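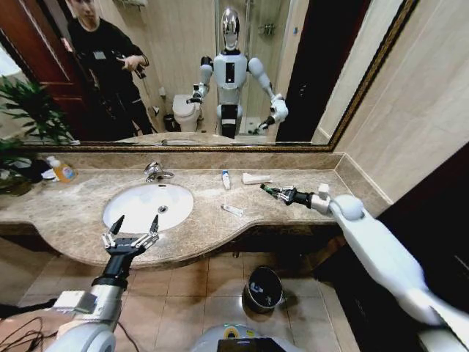
Bathroom session checklist, with comments
Dotstead test apartment, vanity and sink area
Kept by Indrek Venckus. Last tidied up in July.

I have tried to keep this to one sheet, and as usual I have failed, so please bear with me. Go through it before the arms are powered, and again after any break longer than 20 minutes. Mark each line OK, Not OK or Fixed.

1. Floor and cables
Cables lie flat and clear of the operator's feet. The operator can take a full step back without meeting a cable, a wastebasket or a door.
Comment: Loops have a way of creeping toward people during a long session, so please look down now and then – I say this as someone who has tripped twice.

2. Doors
Everyone in the room knows which door is the way out, and nothing is parked in it.
Comment: Fixed on Sunday. The Ultell cases now live down the hall.

3. Countertop and basin
Marble wiped dry. Faucet fully off. No glass and no razors within reach of either arm.

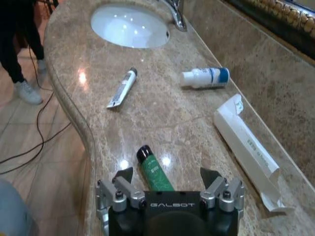 Tubes, small bottles and cardboard boxes are all fine to work with, and a torn box is fine too, as long as you have picked up the loose scraps. Check that every cap is tight. A gripper can squeeze a toothpaste tube a good deal harder than you or I would before breakfast, and paste in a finger joint is a miserable thing to clean.

4. Grippers
Open and close each one fully, with nothing between the fingers. Look over the linkage bolts on both sides and check that the fingertip pads are firmly seated.
Comment: Not OK on the first pass, one pad had a little play in it. Reseated and tried again, OK.

5. Speed near stone and glass
Arm speed limited to 30 percent for the first run of the day. Keep the elbows well away from the mirror and the shower glass.

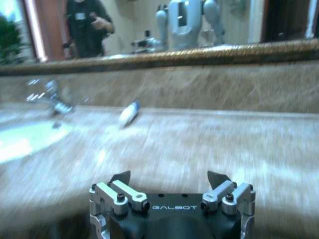 6. Stop button
Press it once, with the arms moving slowly and clear of the counter. Both arms must stop. Write down who pressed it.
Comment: OK. Thank you all for doing this every time, even when we're running behind.

7. People
One operator, and one spotter whose hands are free. Badges and lanyards clipped close to the body. If you need to reach over the counter, say so out loud and wait for the operator to answer you.
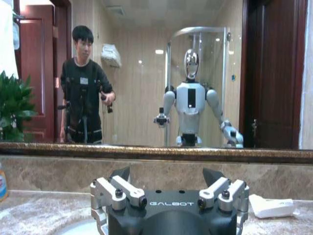

Rozīte asks whether the spotter could also be the one resetting the items between runs, as it seems a waste to have a third person squeezed into such a small bathroom. My answer is yes, provided the arms are paused first and the operator has said "paused" in plain words. I have added that to line 7 for the next printing.

8. Closing up
Arms parked, power off, batteries on charge at the Plorodari bench. Items back in the bin, counter wiped, shower door shut. Leave the finished sheet on the clipboard by the entrance, with any Not OK lines circled.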